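Murkinano Open Day: Frequently Asked Questions

Visitor Information | Getting Here | FAQ | Contact

Murkinano opens its household handling program to the public once a year. The answers on this page apply to the open day of 2024-06-10. Questions that are not covered may be sent to the Visitor Desk through the contact form.

General

What is the open day?

The open day is a guided visit to the areas in which Murkinano records and tests the handling of ordinary household goods. Visitors watch hand-held grippers being used on clothing and bedding, attend a short talk, and may try a gripper under supervision.

Who may attend?

The visit is open to all members of the public aged 16 and over. No technical knowledge is expected. School groups are received on separate dates in December and should apply in writing.

Is there a charge?

Admission is free. A reservation is required. There are 239 places for the day, and each reservation covers one person.

How long does a visit last?

Please allow two hours. The guided portion takes 75 minutes, and the remaining time is for the trial station and the question session.

Where do visitors report?

Visitors report to the front desk of the Yuen Building. The desk will ask for the reservation number and a form of photo identification. The Patwood entrance is reserved for deliveries on the open day and will not admit visitors.

The Demonstrations

What will be shown?

The main demonstration concerns the handling of small garments on a bed. Operators pick up, move and lay down socks using a gripper held in the hand. A second, shorter demonstration deals with folding hand towels on a table.

Why are socks used?

A sock is soft, has no fixed shape, and may lie in a great many ways. A robot that is to help with laundry must be able to find a part of the garment that can be held, close its fingers there, and lift without dragging the bedding along. Dark socks are included on purpose, as folds are harder to make out in dark fabric.

Do the operators wear special equipment?

No. The gripper is held directly and carries its own camera. Operators wear everyday clothes and are asked to remove rings and bracelets before starting.

What does the work look like from the operator's side?

The camera faces forward over the fingers, and visitors will see the same view during the talk.

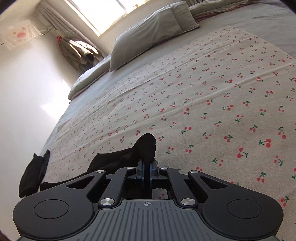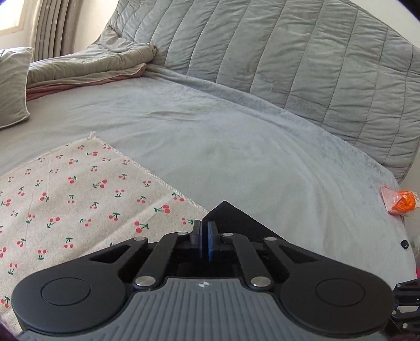 Each attempt is recorded from the approach to the release. Attempts in which the garment slips are kept as well and marked as such. The collection presented at this year's talk holds 2381 recorded attempts, of which 1241 involve socks. The remainder involve towels, shirts and pillowcases.

Is a robot working on its own during the visit?

For part of the visit only. The bed demonstration is carried out by people. In the towel demonstration, a fixed arm repeats a fold that has been learned from earlier recordings. The arm stands behind a barrier, and visitors are asked to remain on the marked side of it.

Why are beds not cleared before recording?

Homes are seldom tidy, and a system trained only on bare surfaces does poorly in a real bedroom. Patterned covers, pillows, blankets and loose items are therefore left where they are unless they present a hazard.

May visitors try a gripper?

Yes. The trial station is open throughout the day and is staffed by two instructors. Each visitor is given five minutes. The usual exercise is to pick up a sock by the toe and place it beside its pair. Visitors who have reduced grip strength may ask for the lighter model.

The Talk

Who gives the talk?

The talk is given by Ramesh Tyagi, head of the household handling program. Minttu Ojala, who leads operator training, takes questions afterward and will also be present at the trial station in the afternoon.

What is Numden?

Numden is the name of the software with which Murkinano sorts and labels its recordings. A short portion of the talk is devoted to it. The software is not offered for sale at the open day, and staff are unable to discuss licensing.

Will the slides be made available?

The slides will be sent by e-mail to registered visitors who request them at the front desk.

Practical Matters

May visitors take photographs?

Photographs are allowed at the trial station and in the lobby. They are not allowed during the talk or in the labeling room. Flash may not be used anywhere in the building.

Will visitors be recorded?

Grippers at the trial station do not save recordings by default. Visitors who wish to contribute their attempts may sign a consent form. Consent may be withdrawn later by writing to the Visitor Desk and quoting the number on the form.

Is the building accessible?

All parts of the visit are on the ground floor and can be reached without steps. The trial bed can be raised or lowered. Please state any needs when making the reservation.

Is there a place to leave bags?

Lockers are provided beside the front desk. Large suitcases cannot be accepted.

How may a reservation be canceled?

Reservations may be canceled through the link in the confirmation message. Places that are given up are offered to persons on the waiting list in the order of application.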